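Tundoven Makers Forum > Arms and Cells > Build logs
Thread: Looking after the Bech coffee cell - cable, cap and cup positions

kettle_and_cog wrote:
Right, I promised a proper write-up of the coffee cell and I've finally got round to it! For anyone who missed the November thread, we've got a pair of white arms on the big table, and the job is French press coffee into paper cups. A person teaches a step by hand, the arms repeat it, we fix whatever went wrong, and off we go again. The controller log says 1,223 cycles on the left arm so far, which I'm dead chuffed with.

Most of my time goes on looking after it, so this is my weekly routine. Shout if you do it differently.

Step 1. Power down and check the left gripper cable. It's the black braided one that comes off the gripper in a big loop. I run my fingers along the whole length feeling for flat spots, then swing the wrist by hand through its full travel and watch that the loop never goes tight. Ours has been replaced once already (my fault, I'd tied it down too close to the jaws).

Step 2. Wipe the jaws. Coffee oil gets onto the black parts and the grip goes slippery long before you can see anything. Warm water, a drop of washing-up liquid, dry cloth. No solvents please!

Step 3. Put the cup and the saucer-or-lid holder back on their marks. The cup stands to the right, holder just behind it. If either has wandered, the right arm will find out the hard way.

Step 4. Do the press by hand before asking an arm to do it. Right hand down on the lid and knob, left hand steadying the glass. You get a feel for how stiff the plunger is that day, and I set the force limit from that.
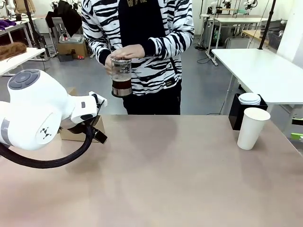

Step 5. Run the empty cycle. No coffee, quarter speed, hand near the stop button. I do 2 of these and listen for clicks from the wrist joint. Then one at full speed, and if that's clean it's ready for the real thing.

That's the lot. Takes me 60 minutes if I don't stop to chat.

radodell_rich wrote:
Lovely write-up, and very tidy cable loop. Ours at the Radodell workshop is much shorter and I've been wondering why it keeps working loose at the plug. Going to lengthen it tonight!

Small disagreement on step 4 though. I wouldn't set the force limit by feel. Two people will give you two different numbers, and one of them will be me before breakfast. We put a luggage scale under the press and read off the peak. Dull, but it's the same every week.

kettle_and_cog wrote:
Fair point, and I do like the luggage scale idea. My worry is that a scale gives you the peak and tells you very little about how it gets there. When the mesh is clogged the plunger sticks and then drops all at once, and I can feel that straight away. Maybe both?

oddsprocket wrote:
Both, yes. Also what are you doing about the table? Ours is a bit shiny like yours and the overhead camera kept losing the cup against the glare. We turned the lamp to the wall and it behaved much better.

kettle_and_cog wrote:
We moved the lamp as well, though I still get the odd miss late in the afternoon. Haven't cracked it. I've been meaning to try a matt mat under the cup only, so that we keep the wipe-clean surface everywhere else.

tolon_tinkerer wrote:
Can I be the grumpy one? Weekly is too often for the cable. Every time you handle it you're putting another bend in it near the plug. On the Tolon cell we check at 3,000 cycles and leave it be in between, and we're still on the first cable.

radodell_rich wrote:
@tolon_tinkerer is yours anywhere near hot liquid, though? I'd want eyes on it more often than that.

tolon_tinkerer wrote:
No, it sorts buttons. OK, I'll give you that one. Look weekly, then, and only handle it when something looks off?

kettle_and_cog wrote:
I can live with that! I'll change step 1 to a look, and keep the finger test for once a month. The wrist swing stays weekly, I'm not budging on that - it's how I caught the last one.

oddsprocket wrote:
What do you use on the wrist cap? Ours has started to creep round after long runs.

kettle_and_cog wrote:
Nothing on the thread. I put a pencil line across the cap and the housing, so if the two halves of the line don't meet I know it's moved. Nip it up by hand, redraw the line. If it's moved two weeks running I take it off and check the seal.

oddsprocket wrote:
Pencil line, brilliant. Doing that tomorrow, will report back.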